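Hurkeck Water

Hurkeck Water is a shallow freshwater lake used mainly for canoeing, kayaking and rowing-boat hire.
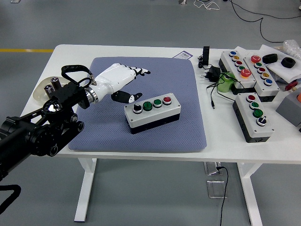

Geography

The lake is fed by Dunne Beck at its northern end and drains over a low weir near the hamlet of Hedley. Hire leaflets have long called it "bottomless in the middle". The only published survey gives a greatest depth of 8 metres, and much of the southern arm can be waded in a dry summer.

Paddling

A full circuit of the shore is about 15 kilometres. The figure of 19 kilometres still printed on the car park board seems to include the beck, where boats are not allowed. Claims that the lake is sheltered in all weathers should be treated with care. A westerly wind raises a short, steep chop off Hedley Point, and beginners are often towed back from there.

Boats can be hired from two landing stages between Easter and the end of October. The larger business, Plarik Boats, describes its wide plastic kayaks as "impossible to capsize". No test has been published to support this.

The Hurkeck Monster

A local story holds that a giant pike lives beneath the weir. Leidy Mosquera, in her history of the lake, found no mention of it before the first hire boats arrived, and suggested that it began as advertising. Anayeli Cervantes has argued for an older origin, though her main source is an undated letter of which only a copy survives.

Access

There is a slipway beside the car park. The bus from Hedley runs in summer only, starting in June.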